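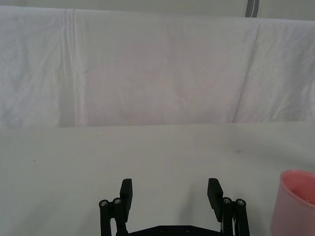

Figure 4. Wrist view with the gripper open and the cup at the right edge.

4.2 Recording one set of examples

Before you begin, the arm must be in the home position and the Tindent recorder must show Ready.

1. Hang the white cloth behind the table. The lower edge of the cloth should meet the table surface.
2. Put the cup on the table, to the right of the gripper, with the opening up.
3. Open the fingers completely. Look at the wrist view and compare it with Figure 4.
4. Wait 3 seconds, then press Record.
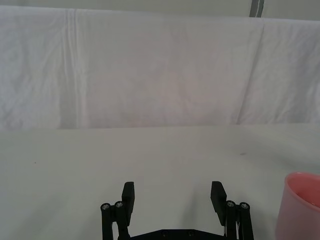 5. Guide the arm slowly to the cup and close the fingers on it. Do not correct a bad grasp during the recording. Press Stop, mark the example as Failed, and go back to step 2.
6. After each good example, move the cup a little and repeat from step 3. One set has 20 examples.

Note: Small marks on the table surface are allowed. Please do not clean them between examples of the same set.

CAUTION: Keep your hands away from the linkages when the fingers are moving.

7. Save the set under the name Prititz and the set number, for example Prititz 15. Failed examples are also saved, in their own folder.

If the recorder gives error 1552, the wrist camera has lost its connection. Stop the set and inform Ineke Koster.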